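# Study Bible or separate commentary for a small reading group?

Posted by **Prakash Murthy**, 12 April 2026

Six of us meet in the evening every other week to read through a book of the Bible together. We finished Mark in December and have started on Isaiah, and we are already struggling. With Mark we got by on the footnotes in whatever Bible each person had brought. With Isaiah the footnotes mostly tell us that a word is uncertain in Hebrew, and we need more help than that with who the kings are, which country is threatening which, and why the tone changes so much at chapter 40.

I am trying to decide between two things:

- one good study Bible each, so that everyone has the same notes in front of them
- one proper commentary on Isaiah, which I would read beforehand and bring to the group

The study Bible I have looked at is the Clandex one. It runs to 959 pages, which seems thin for a whole Bible with notes, and I found out that the print is very small. The other option is a two-volume commentary on Isaiah from Dumer. It looks serious. I read a few sample pages and had to go over some paragraphs twice, as it assumes you know what the different schools of thought are before it starts arguing with them.

None of us has any training. Two of the group are over seventy and would find small print hard. One is new to the Bible altogether and came because her neighbour did. We come from different churches, so I would like to avoid anything that pushes one line too strongly.

Money is a consideration but not the main one. I can pay for one commentary myself. I can't pay for six study Bibles, and I wouldn't like to ask everyone to buy one and then find it isn't much use.

Has anyone led a group through Isaiah, or one of the other long prophets, and what did you use?

---

**Tharun Pinto**

I have led Isaiah twice, once with study Bibles and once with a commentary, and I would go for the commentary, but a shorter one than the Dumer.

The trouble with study Bibles in a group is that people stop reading the passage. Someone asks what verse 6 means, everyone looks down at the notes, somebody reads the note aloud, and that is the end of the discussion. It happened to us nearly every time. The notes are also very short on the prophets, because the publisher has to fit everything in. You might get two lines on a passage where you needed a page. At 959 pages I would expect the Clandex to be shorter still on Isaiah.

With a commentary only one person has the notes, so the others have to look at the text. What worked for us was this:

1. Everyone reads the chapters at home, in whatever translation they like.
2. The leader reads the commentary on those chapters and writes half a page: who is king, what is going on with Assyria or Babylon, and any word that needs explaining.
3. You give out the half page at the start, read the passage aloud, and put the commentary away.

Step 3 matters more than it sounds. If the book is on the table, someone will ask you to look things up in it.

On which commentary, I used the single-volume one in the D'Souza series. It takes the book section by section instead of verse by verse, which suits a group. It says where scholars disagree — for instance on whether chapters 40 to 55 come from a later writer — and sets out both views fairly. We had people from three different churches and nobody complained about it. The introduction is long. Read the part on the history and leave the rest until you have finished the book.

The Dumer set is good if you want the Hebrew discussed. I borrowed the first volume from a library and used it for chapters 7 and 9, where people had a lot of questions. I wouldn't pay for it as your only help.

One more thing about pace. Don't try to do all 66 chapters at the same speed. Chapters 13 to 23 are mostly oracles against other nations, and we did them in two meetings by picking out a few passages. If you give every chapter the same time you will lose people there. We spent much longer on 40 to 55 and no one minded.

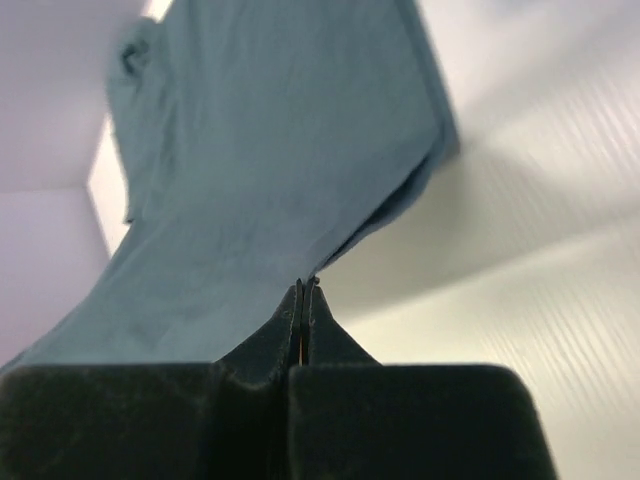
For the history, print a simple timeline and a map and use the same sheet at every meeting. Ours had the four kings named in the first verse of the book, the fall of Samaria, the siege under Hezekiah, the fall of Jerusalem and the return. Leave out everything else. People kept theirs tucked in their Bibles and by the third or fourth meeting they were answering each other's questions from it.

For your older members, ask whether they would like the passage printed out in large type. Check the copyright page of the translation first to see how much you are allowed to copy. Most allow a fair amount for this kind of use, but the wording differs from one to another.

---

**Flarken**

I'd disagree a bit with the above. Study Bibles are fine if the group is disciplined about it. We read the passage through with the notes covered up and only look at them in the last part of the evening.

Also you don't all need the same one. It can be more interesting if you have different ones, since the notes don't agree and then you have something to talk about.

Don't know the Clandex. I have a large print study Bible which is very heavy but readable.

---

**Prakash Murthy**

Thank you both. I hadn't thought of putting the commentary away during the meeting, but I can see we have already been doing what Tharun describes, with everybody reading footnotes at each other.

I have ordered the D'Souza and will try the half page for chapters 6 to 8 next time. I'll also ask people to bring whatever study Bibles they already own and keep them closed until the end, as Flarken suggests. The library has the Dumer on the reference shelf, so I can look at it there for chapter 7.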